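Dorkwood, 13 Jun 2020

The Desov insole works sits behind a tile warehouse in Dorkwood, and you find it by missing it once. I had been promised a tour of "the automated future of foot comfort," a phrase somebody had printed on the visitor badges. Mine also had my name spelled wrong, so I kept it.

Zerrin Kozan runs the floor and walks it at a speed that discourages questions. The place employs 143 people. Fourteen of them used to work on the sorting and packing tables, and those are the tables everyone in the trade has been gossiping about. Kozan took us past the molding presses first, then the trimming room, then a coffee machine she described as the least reliable equipment on the site.

The arms are at the far end. Desov started with one table last September and now has eight, a number management says with pride and the older packers say with a raised eyebrow. I had pictured something the size of a truck. What I got was a bench, a mat and an arm I could have argued with across a dinner table.

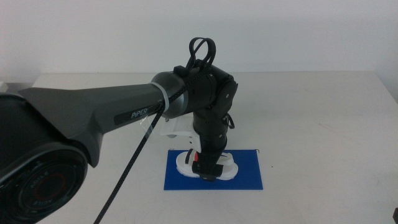
A PiPER arm at one of the benches, gripper down over a white, sole-shaped piece on the blue mat.

Remzi Uysal packed by hand for years and now looks after three of the benches. His old job, he told me, was hard on the wrists and easy on the brain, and the new one has swapped them over. He sets out the pieces, watches, stops the arm when he dislikes the look of something, and writes it down. There is a lot of writing down. His shift log had reached entry 899, and he turned the pages for me like a man showing vacation photos. Most entries say "slipped." One says "slipped, again, on purpose I think."

Management's version came over lunch from Fadwa Tazi, who handles planning. No one has been let go, she said, and the packers were retrained on full pay. Asked whether that would still be true at 20 benches, she took a long interest in her soup. I liked her for that. The brochure had an answer ready and she didn't use it.

Tuncay Akyol, still on the one remaining hand table, had other concerns. The radio is gone from that end of the hall, and you used to have three people to talk to and now you have one and a hum. He has asked for the radio back. The request is in its second month.

We finished in the shipping bay, where the boxes are taped by hand and will be for a while yet, according to Kozan. The tour runs again in September. Wear flat shoes, and bring your own coffee.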